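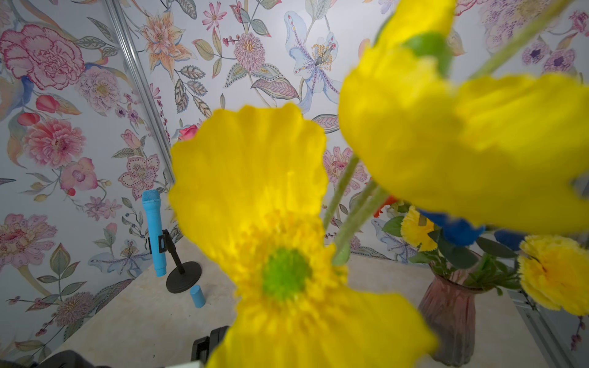

Yellow poppy, artificial.

Decoration and the Home, Unit 6: Things That Pretend to Be Other Things
Handout, 2018-12-02

Please read before the session. Reading it during the session is a tradition I have stopped fighting, but I can see you doing it.

1. Where we left off

Last time we got as far as painted wood grain and the sad case of the pine door that wanted to be oak. Imitation in the home is old, common, and usually done with more skill than we give it credit for. The plasterers who made scagliola (colored plaster polished to look like marble) were not cutting corners. Some of their work took longer than it would have taken to go and get the marble.

So drop the word "fake" for the next hour. It ends arguments too early. Use "imitation" and say what is imitating what.

2. Flowers that don't die

Artificial flowers have been made from silk, paper, wax, feathers, shells, and later plastic and polyester. Each material gets one thing right. Wax is good at thick, damp petals and bad at summer. Feathers move nicely and look like feathers. Fabric will crinkle, and for that reason it suits a poppy far better than it suits a tulip.

Questions to ask of any artificial flower:
Does it copy one particular plant, or a general idea of a flower?
At what distance was it meant to be seen?
What did the maker leave out? (Try: insect damage, pollen, the brown bit.)

The third question is the useful one. Alter, in your reader, argues that a copy is known by its omissions. He takes 20 pages to do it, and you may skip the middle.
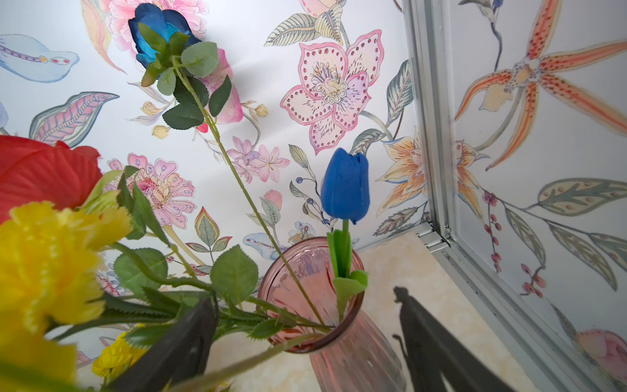
Mixed stems in a ribbed pink vase. Note the blue rose.

3. The blue rose problem

Roses do not make the pigment behind most true blue flowers, so growers spent generations producing mauve ones and calling them blue in the catalog. The imitation trade simply dyed the cloth. Is a blue fabric rose, then, an imitation of anything? There was no original to consult.

I would like an answer of one paragraph. "It depends" is not a paragraph.

4. Pattern and surface

Marbling on a shelf and flowers on a wall have the same difficulty, namely the repeat. Real stone does not do the same thing again every few feet. Printed stone does, and once you have found the repeat you will never enjoy that countertop again - my apologies to anyone with a new kitchen.
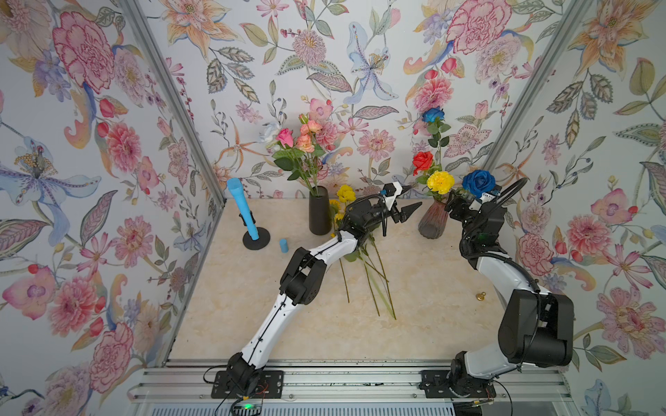 Handout by Yolanda Apaza
Lecturer, Decorative Arts, Rivadeneyra College

Wallpaper is more relaxed about it. A big floral makes no claim to be a garden, and large loose blooms in a watercolor manner are imitating a painting of flowers, one step further off. Trudy Cosgrove's essay calls this "second-hand nature." Read it alongside Gandari on dado rails, who disagrees with her at length and in footnotes.

5. For next time

Choose one imitation surface or object in the place where you live. Write 200 words on what it copies and what it omits. Do not write on your laptop's wood-effect sticker; I have read that one.

Late work goes in the tray by the stairs. The tray is real oak.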